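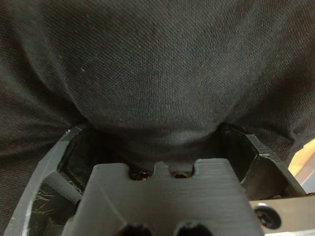

Can a machine fold your shirts yet?

My neighbor Solange Masson asks me this every April, when the winter things get washed, and my answer is still "sort of, if you're patient." A towel is fairly easy. A knit shirt slumps into a new shape every time you let go of it, and a gripper has to find the edge all over again. I do 16 shirts on a laundry night, so believe me, I'm rooting for the robots!

Until then, a few things that help either kind of hands:

1. Start with a big, bare table. Mine is 50 inches across and I wouldn't go smaller.

2. Lay the collar flat before you fuss with the body. On a black polo I look for the buttons first — dark folds hide from people and cameras alike.
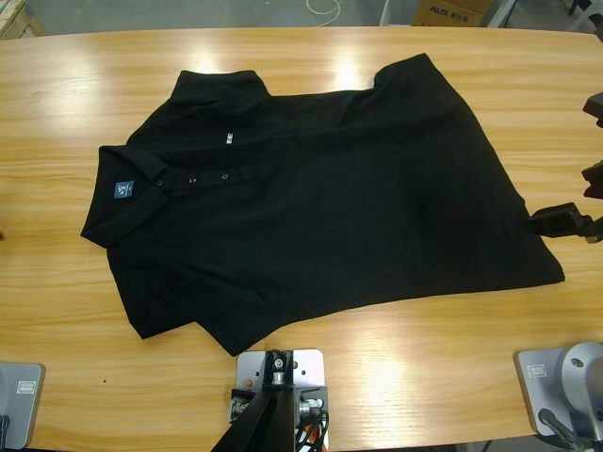
3. Smooth from the middle out toward the hem, then bring in the sleeves. A machine may take several tries at this one. So did I, the year I learned.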